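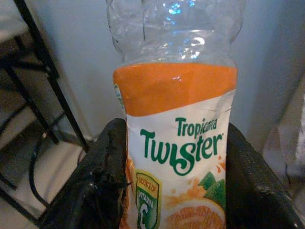
Guest apartment: new booking rules and prices from March

The guest apartment at Trunbridge was booked for 122 nights last year, more than in any year so far. It has gone from something a few households knew about to something most of the building uses at least once. The old system, a paper calendar by the mailboxes, can't keep up with that. From March there are new rules, and they apply to everyone, including people who have already penciled in dates for the summer.

How to book

Bookings are made through the building website, under "Shared spaces." Log in with your apartment number and the code on your rent statement. If you don't have a computer or would prefer to book in person, come to the office on a Monday between 4 and 6 p.m. and Yen-ting Chiu will enter it for you. Bookings by text message or by a note under the office door will no longer be accepted.

You can book up to six months ahead. Each household can hold two bookings at a time, and no stay can be longer than seven nights. The limit on holiday weeks stays at four nights. If the apartment is still free three days before, you can add nights beyond the limit.

Penciled dates on the paper calendar will be moved over if your apartment number is next to them. Four entries only have a first name, and one says "Mom." If any of these is yours, please get in touch before the end of the month or the dates will be released.

What it costs

The price is 400 kronor a night, whatever the number of guests. The deposit is 2000 kronor and is returned within a week of checkout. The old price had not changed in nine years, and it stopped covering the laundry and electricity some time ago. Last winter the heating alone came to more than the apartment brought in.

You can cancel free of charge up to seven days before. After that, you pay for the first night. If somebody else takes the dates, you pay nothing.

Keys

There is now a key box to the left of the storage room door. You get a code by email at noon on the day of arrival, and it stops working at noon on the day of departure. The two old sets of keys have been handed in. A third set was signed out to an Apartment 14 guest and has not come back, so the lock has been changed.

What's in the apartment

There are two single beds, a sofa bed and a folding crib. Every bed has a mattress pad, a pillow and a comforter. Sheets, pillowcases and towels are not included, and guests need to bring them or borrow them from you. Sleeping directly on the mattress pad is not allowed. It is the most common reason we keep part of a deposit.
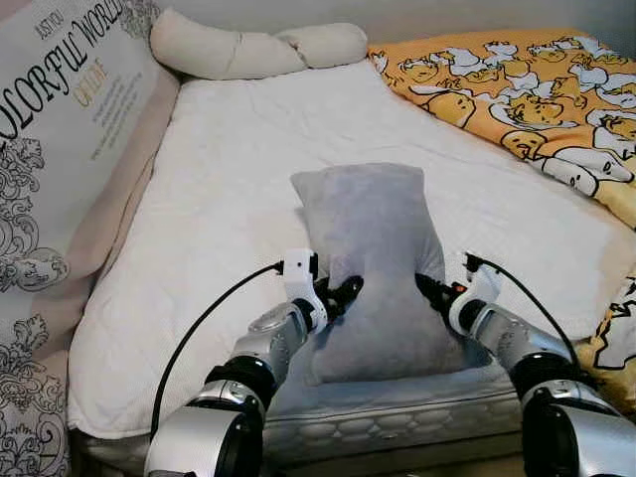

A gray pillow and a white quilted mattress pad.

The kitchen has plates and glasses for six, a two-burner stove, a small oven and a kettle. There is no dishwasher. The coffee maker was replaced in January and the new one takes size 4 filters. Oddur Briem has put up a shelf for books and board games in the hall, and you are welcome to leave things there as long as the games have all their pieces.

The wireless network is called Zunholm. The password is on the inside of the kitchen cabinet.

Before you leave

Checkout is at noon. Until now a cleaning firm, Paklow, has come in after every stay. They will now come once a month, and for the rest we rely on the person who booked. Please do the following:

Vacuum all floors and wipe the bathroom.
Empty the refrigerator and leave the door closed.
Put pillows and comforters back on the beds and leave the mattress pads on. If something has been spilled on a pad, take it off and tell the office the same day.
Take out all trash and recycling. Food waste goes in the brown bin in the yard, and plastic packaging in the bin by the bike shed. Deposit bottles and cans can be returned at the grocery store or left in the crate in the laundry room, where the money goes to the summer party.
Turn the radiators down to 2.

It takes an hour, a bit more if there have been children. If you don't have time, you can buy the cleaning from Paklow for 932 kronor. Tick the box when you book.

Noise and parking

The bedroom wall is shared with Apartment 3. Quiet hours are from 10 p.m. to 7 a.m., as in the rest of the building. Guests park in the two marked spaces nearest the street – the spaces along the fence are rented, and cars left there do get fined. Parking permits are in the top drawer in the hall and have to be put back.

Still undecided

Several people have asked if pets can stay. For now the answer is no, apart from service dogs. Birthe Ragnarsson has offered to find out how other buildings nearby handle it, and the question will be taken up at the spring meeting. Aksel Toft has also asked for a second guest room in the old workshop. It would need a bathroom, and there is no price on that yet.

Questions about bookings go to Yen-ting at the office. If something is broken in the apartment, use the repair form on the website and write "guest apartment" in the first line.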